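Kubiak Robotics Help > Simulation > Perception and costmaps

Arm gets marked as an obstacle in Zekavham, base planner gives up in an open room

Asked 7 September 2023
Tags: self-filter, costmap, depth, timestamps

mapframe_dan

I have a mobile base with one arm running in Zekavham. It drives around furnished rooms and is supposed to stop near a piece of furniture named in the task. Localization is ground truth from the simulator for now, so that part can be left out. Base planning is Okik 4 with the default local costmap, fed from the simulated depth camera.

The problem is that the local costmap fills up with obstacles that don't exist. They show up close to the base, always on the side where the arm is, and they come and go. When they come, Okik reports "start in collision" and runs the recovery behavior. The recovery turns the base a little, the arm carries on with whatever motion it was doing, and now there is a second smear of obstacle cells next to the first one. After a few rounds of this the base is boxed in and the task is marked as failed. I ran the same task 80 times with different start poses and 18 of them ended that way. The rooms have plenty of open floor, so there is no reason for any of them to fail on navigation.

Things I have checked:

The camera extrinsics are right. A wall seen by the depth camera lands on the wall in the map.

The failures only happen when the arm moves while the base is driving. If I lock the arm in the stow pose for the whole run, I get no failures at all.

The self-filter is on. I can see its node running and it publishes a filtered cloud. With the arm stowed the filtered cloud is clean.

Raising the padding on the arm links in the self-filter helps a bit. But when I raise it enough to get rid of most of the false points, it also starts removing real ones. The base then clips low furniture when the arm is out in front.

I also tried lowering the obstacle max range, which did nothing, as you would expect for points this close.

What I'd like to avoid is a rule that says the arm must be stowed whenever the base moves. That would work, but we want to overlap the two motions to save time, and the whole point of the sim runs was to find out how much time it saves.

One more thing that may matter. The color images are used by a separate detector that looks for the target furniture. It gets confused too when the arm is large in the view, but that is a smaller problem and I can retry detection on the next image. The costmap has no such luck, the bad cells stay in it until something clears them.

How much of the view the arm takes up changes a lot within a run. Sometimes there is a sliver of white in the lower left corner, and sometimes a gray surface covers the left third with the plant and the bed still visible past it. The false obstacles track the second kind of view much more than the first.

So the question is whether this is a padding problem, a timing problem, or something in how the costmap clears. And if it's clearing, whether I can fix that in the config or have to write a layer.

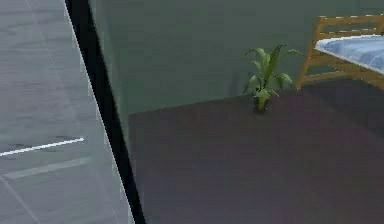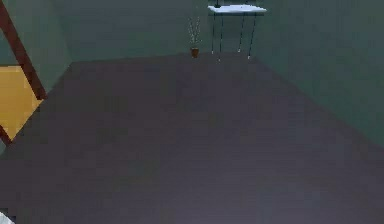 ravel_nav

Timing first, padding last.

You already have the best clue in your own list. Stowed arm, clean cloud. Moving arm, dirty cloud. If the link meshes or the extrinsics were wrong, the stowed case would usually show some leftover points as well. What differs between the two cases is that the filter has to know where the arm was at the moment the depth image was rendered, and a lot of setups get that wrong in simulation.

Check what time the filter uses when it looks up the joint states. In Zekavham the depth image is stamped when the render finishes, and the joint states are stamped at the physics step. If your filter node asks for "latest available" instead of the stamp on the image, it masks the arm where it is now and leaves it unmasked where it was in the image. On a slow arm you never notice. On an arm sweeping close to the camera, even a small difference in joint angle moves the edge of the arm a long way across the image, so you get a strip of unfiltered points along one side of it. Those points are near the camera, they project into the cells next to your footprint, and there is your "start in collision".

It would also explain why the bad cells follow the views where the arm is big. In the second picture there is hardly anything of it to mask, so even a badly placed mask doesn't leave much behind.

How to confirm it:

1. Record the raw cloud, the filtered cloud and the joint states during one failing run.

2. Play it back at a tenth of the speed and show the filtered cloud together with the robot model. Turn off the costmap so you aren't distracted by old cells.

3. Look at which side of the arm the leftover points are on. If they trail behind the motion when the arm goes one way and switch sides when it comes back, it's timing. If they stay on the same side whichever way the arm moves, it's geometry, and you should go back to the extrinsics or the mesh.

If it is timing, set the filter to use the image stamp and let it wait for the transform. Put an upper limit on the wait. I use 200 ms and drop the cloud if it runs out. A dropped cloud is harmless at normal driving speeds, while a badly filtered one leaves cells behind.

Also check whether the renderer runs in its own thread. There is an option for it in the sensor settings and it is on by default in the newer builds. With it on, the image can show an older state than its stamp says, and then no lookup will be right. Turn it off for testing. The sim gets slower but at least the stamps mean something.

When that is fixed, bring the padding back down to the default. Padding is for small errors in the mesh and noise in the depth. If you use it to cover a timing error you have to size it for the fastest motion of the arm, and then you lose real furniture, as you saw.

kettlebase

We had something similar on a Ulta base and just stowed the arm for driving. I know you said you don't want that. You could do a half stow though, where the arm may move but only inside a region that stays out of the camera view. We got most of the time back that way. I don't have the config any more.

mapframe_dan

Thanks. I did the slow playback and the leftover points do switch sides with the direction of motion, so timing it is. The filter was set to latest available. I hadn't set that myself, it came with the launch file I started from.

With the image stamp and the wait limit it is much better, but I still get a few cells now and then when the arm crosses very near the camera. I have the render thread off. Could that be the clearing part?

sixthjoint

Probably, yes, and I think the first answer skips over it.

There are two separate things going on when the arm is right in front of the camera. The first is that arm points leak through the filter and mark cells. The second is that every pixel the filter removes is a ray that no longer clears anything. If a third of the image is masked, then a third of your field of view does no clearing for as long as the arm stays there. Any bad cell that was marked in that wedge before the mask got there will sit in the costmap until the camera sees that patch of floor again with the arm out of the way. So a single leaked point can block you for a long time, which makes the leak look worse than it is.

Don't try to solve this by clearing along the masked rays. I have seen people do it. It amounts to telling the costmap that everything behind the arm is free, and sooner or later there is a bed leg or a table leg there.

What I would do:

Give cells marked at very short range their own layer, with a decay time. In Okik 4 you can run two obstacle layers off the same cloud with different range limits, so no custom code is needed. Keep the long range layer as it is. Let the short range one forget its cells after some 4 seconds unless they are seen again.

Require more than one point per cell before marking. Edge pixels on the arm are often a blend of arm depth and background depth and end up floating somewhere in between. Whether you get them depends on how the sim resamples the depth image, so look at the full resolution image and see if they are there. They won't fall inside any link mesh, which means the self-filter can't catch them. A minimum of a few points per cell gets rid of most of them, and so does eroding the depth image by a pixel next to large jumps.

Change the recovery. Turning the base while the arm is moving is the worst thing it could do here, it smears the bad cells around. Make the first recovery step "hold still and wait for fresh clouds", and only turn if the start is still in collision after that.

For the detector, you can reuse the same self-mask. Project it into the color image and skip detection when the masked share goes over a threshold. That is cheaper than running it and retrying.

The decay does have a cost. If there is something real and low right beside the base, and the arm hides it for longer than the decay time, the layer will forget it. I limit base speed whenever the masked share is high, which has been enough for us in sim. I haven't tried it on hardware.

mapframe_dan

The edge pixels were there. I hadn't looked at the full resolution depth before, only the downsampled one that the costmap gets, and in that one they just look like noise.

Two layers plus the minimum point count went in without trouble. The recovery change took longer, the wait step isn't in the default behavior list and has to be added by name. I reran the failing start poses and none of them got boxed in. The slower base speed eats into the time saved by overlapping the motions, so I will need to tune that threshold. Marking this one as solved and I'll open a new thread if the tuning gets stuck.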